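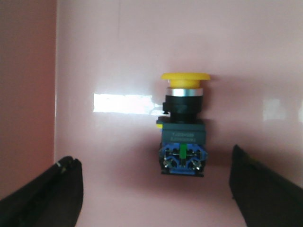 Yellow mushroom-head push button with chrome ring, black collar and blue contact block, on the pink panel.

Push Buttons and Panel Parts

This gallery page goes with the Brovmont parts list. It covers the push buttons we keep for control boxes and small machine panels. The list has 246 entries at present, and more pictures will be added in November. Order by list number, as many of the heads look alike from the front.

The button at the top of the page is entry 100. The yellow cap has a wide rim and narrows to a short stem where it meets the ring. The blue contact block sits at the bottom of the stack, under the dark housing. There is small light printing on the front of the housing.

Caps, collars and contact blocks are listed separately. If you only need a contact block, check the one you are replacing before you order. Blocks from the older Storov boxes have a different mounting and are on their own list.

Panels are sold without holes unless you ask for them. Send a drawing with the hole positions marked and allow 2 extra days. Returned parts should go to the Grematska counter with the packing slip.

Page last changed 4 July 2018

Back to gallery index
Next: Selector switches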